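4.2 What we decided to buy, and when

By the time we got to the budget for the Clurngate study, I had already changed my mind about the arm twice, so let me lay out how the money question went and then get to the numbers in Figure 3. The short version is that we planned the whole purchase in simulation first. We built the rooms, put an arm in them, ran the pick and place tasks from Section 3, and only then asked the vendors for quotes. I had wanted to do it the other way around (I had a quote from Prekum sitting in my inbox since October, and it was a pretty good quote!) but my co-authors talked me into waiting, and I'm glad they did.

Our working question was simple. Given one arm with a parallel gripper, fixed on a block next to a table in an ordinary furnished room, what else do we have to pay for before it can do useful work? People tend to budget for the arm and the gripper and then get surprised by everything else: the mount, the cameras, the lighting, spare fingers, cables, somebody's time to move the furniture. We wanted those items on the page early, with a reason next to each one.
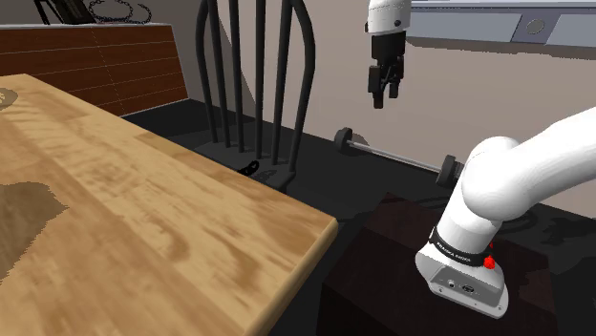 The mount was the first thing that moved in our spreadsheet. In the first draft we had it down as a cheap line, basically a box and some bolts, and I had copied the figure from an older lab order without thinking much about it. Once we started trying different base positions in the simulated rooms, it became clear that where you put the base decides how much of the table you can use, and that we would want to shift it between rooms. A base that shifts needs a heavier stand, and a heavier stand needs a cart or two strong people. So that line grew, and it stayed grown.

We ran 300 trials per base position and tried 13 positions in all. I won't go through every one of them here, the full table is in the appendix, but the pattern was easy to read. Positions close to a long side of the table did well on reach and badly on clearance, and the chairs were the main trouble. We had left the chairs in on purpose. A real dining room or study has chairs in it, and a budget that assumes you can clear the room every morning is leaving out a labor cost that comes back every single day. If you do plan to clear the room, fine, but then write down who is doing it and for how long.

The cameras were the second thing. We had planned on one fixed camera looking across the room and one on the wrist, and for a while I argued for dropping the wrist one to save money. My thinking was that a good fixed camera with a wide view would see nearly everything the wrist camera would. That was wrong for our tasks. The arm gets in its own way a lot, and furniture gets in the way the rest of the time, so the fixed view alone kept losing the gripper at the moments we cared about most. 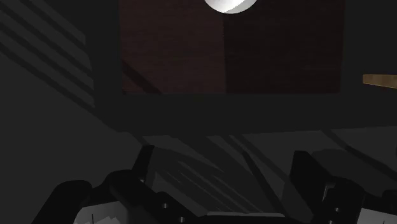 Lighting came next, and I'll admit it was not on my list at all. The rooms in our set have hard shadows in plenty of places, and our detector did worse wherever a dark object sat on a dark surface with shadow stripes running across it. You can fix that with training data, or with lamps, or with both. We priced both. Lamps are cheap to buy and annoying to live with, because they have to go somewhere, and the somewhere is usually where the arm wants to swing. Training data costs nothing at the hardware store but it took 80 hours of rendering on the machines we share with the group down the hall, and that time is a real expense even if it never shows up on a purchase order. In the end we put in a small amount for lamps and a bigger one for compute.

Then there's the gripper. The two quotes we took seriously were from Prekum and Bajpai, and both offered a two-finger model that would do the job. The Bajpai quote came in lower on the unit and higher on the spare fingers. I went back and forth on this for longer than I'd like to say. What settled it was counting collisions: we logged 954 finger contacts with furniture over the full set of runs, most of them light, and when I pictured even a small share of those happening with real parts, the price of spares started to look like the price that mattered. We went with Prekum for the gripper and kept Bajpai on the list for the stand.

Figure 3. One of the furnished rooms used for planning, with the arm, table and chair in place.

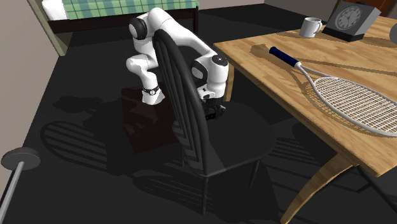 Nallham, reading a draft of this section, objected that we were putting too much weight on simulated contacts, and that a careful operator on the real arm would slow down near furniture and hardly ever touch it. The note in the margin went on to say that we should price the spares at half and put the difference into operator training, "which you will need anyway, and which you have down as zero." It also asked why the service contract started in year two.

The training point was fair and we took it. There is now a training line in Table 5, and it is not small. On the spares we met in the middle. I still think a new team will bump into things for the first few months no matter how careful they are, and our operators will be new, so we kept the full amount for the first year and cut it for the second. The service contract starts in year two since the first year is covered under the purchase terms in the quote we accepted.

The version of the budget we froze for this paper is dated January 4, 2023, and everything in Table 5 uses the prices we had in hand that day. Shipping is listed apart from the rest because it changed every time we asked. We did not include room rent, or the cost of the furniture, which we already have.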